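Cinside manipulation cell – workshop notebook
Entry: July, started 9:40
Entered by: Esther Okoth
Present: Wekesa Kashindye, Tiziana Lombardi (morning only)

Purpose of the entry: trial of the revised cell rules, draft 3, against ordinary block and peg handling. Comments from Genivaldo Dantas on draft 2 are included and are not repeated in this entry.

Rule 1. Approach and grip
The approach to an upright block is made from above, with the fingers on opposite faces. Contact is to be confirmed on both fingers before any lift command is sent. Speed within the cell is limited to 253 mm/s until the grip is confirmed and 500 mm/s thereafter.
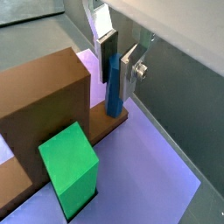

Tiziana asked whether the lower limit should also apply on release. It should, and the wording will be changed. Grip force stays at the value on the cell card; operators do not adjust it during a run.

Rule 2. Work surface and cable
Parts not in use remain inside the walls and away from the path of the arm. The cable at the gripper is checked by eye before each start – slack, connector seating, any contact with the housing.

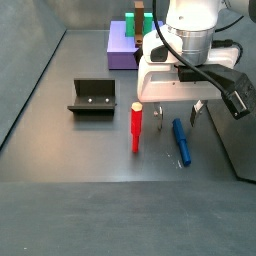
Page last changed: July, 16:25, by E. Okoth (revision 2313)

A peg lying on its side may be picked up as it lies. Draft 2 required it to be stood up by hand first, and this meant an additional entry into the cell. Wekesa and I agree that the requirement should be withdrawn.

Rule 3. Tilted parts near a fixture
A peg held at an angle is to clear the upright plate and any screw head before the arm moves sideways. No hand enters the cell while a part is in the grip.

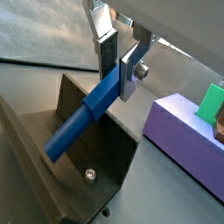
Open points
Pad inspection interval: 1000 cycles proposed, to be confirmed by Bronisława Piątek.
Stop button check: to be moved to the first line of the cell card.
Draft 4 to go to the Jerport shop for reading once the release wording is settled.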